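3.2 Containers and the problem of the missing lid

Household storage has a thin literature, and most of what exists was paid for by people who sell boxes. Our own interest began with a more modest complaint. In the first round of the Padov survey, 205 households were asked to list every container in the kitchen that was meant to hold food. They did so cheerfully, and returned a total of 2869 items, a number that surprised everyone except the people who had to dust them.

Respondents were then asked how many of those containers could be closed with a lid that belonged to them. This question was less popular. Several households left it blank, one wrote "define belonged," and another attached a second sheet. We have since adopted the wording used in the Zokomar pilot, which asks only whether a container "can be shut today." It is a lower bar, and it allows for foil.

Two broad types of storage came up again and again. Open storage covers baskets, racks, bowls and anything else into which an object may be dropped without thinking. Closed storage covers lidded boxes, jars and tins, which ask for a decision at both ends: one to put the thing in, and another, often much later, to find out what it was. Figure 2 shows one of each. 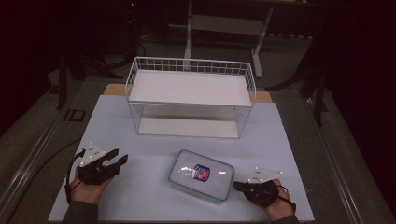 Figure 2. Open and closed storage: a white wire basket and, in front of it, a translucent food container with a blue-tinted lid.

3.3 Coding of responses

Every container was coded as open or closed, and then by what the household said was in it. The first pass used 16 content categories, among them dry goods, leftovers, baking supplies and fruit. A further category, "other," was added with reluctance and went on to become the largest. Batteries did very well in it. So did takeout sauce packets, birthday candles, and keys to locks that had moved away.

Two coders worked separately and met on alternate afternoons to settle their differences. Agreement on open versus closed was high, with the single exception of the bread box, on which the coders remain apart. Agreement on contents was lower, mainly in cases where the respondent had written "stuff." We considered dropping these answers, but that would have meant dropping most of the drawers in Oroten, and we felt the town had been patient enough with us already.

Following Laitinen's scheme, we also recorded how long the contents had been in place, as judged by the household. Closed containers were given longer times than open ones in nearly every category. The easy reading is that lids keep food fresh. The other reading, which we think deserves at least equal space, is that lids keep food out of mind. A lemon in an open basket is a standing reproach, while half a lemon in a box can wait until August.

A follow-up form went to 80 of the original households and asked them to open each closed container before answering. Reported times went up again. Two respondents asked whether they were required to say what they had found, and were told they were not.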